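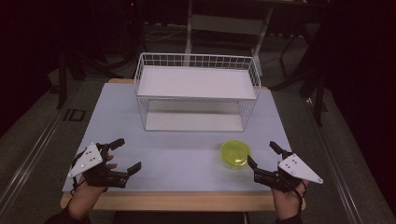

More hours of the same person doing the same table will not get you a better robot, according to the Naven group, which put out its results this month after a long stretch of recording people at work with hand-held grippers. Change the person, they say. Change the table. Then worry about hours.

The paper, short and a little rough in places, covers 2000 demonstrations. All done by hand - no arm in the loop while recording. A person holds one gripper in each hand, picks things up, puts them down, moves on to the next. The motion of the grippers is tracked and a policy learns from it later, on a two-arm setup at Diltano, the lab's partner.

The tasks are plain household stuff. Racks, lidded tubs, wire baskets. Put one thing on another, take it off, shift it across the table. The group says it picked see-through and open-sided items on purpose becuase depth sensing tends to go bad on them.

21 people recorded. That number matters more than the 2000, going by the results. The team trained one policy on clips from 2 people only and another on the same amount of clips spread across everybody. Same training time, same tasks. The spread-out one did better on all 4 task families, and the gap was widest on the two-handed ones, where one gripper steadies an item and the other does the moving.

Why? The paper's guess is habits. One person always comes in from the same side, always pauses at the same spot. The policy picks up the pause too. With more people the quirks wash out, or mostly do.

Speed is the weak point. The robot runs slower than the people did, and the authors say pushing it up to human pace made grasps slip. Thin wire was the worst. Lids were next. A fix is being worked on, no date given.

Prornora, which makes tracking software and has its own data effort, was cooler on it. A comment posted under the preprint from the company's research account said the comparison was fair but that all the recording was done in one room, so "spread" only goes so far.

The Naven group agrees with that bit. A second round is planned at another site, Ghanem, with ordinary kitchen lighting and clutter left on the counters. Recording there is due to start in November. The gripper plans and a part of the data will be released befor then, the full set after.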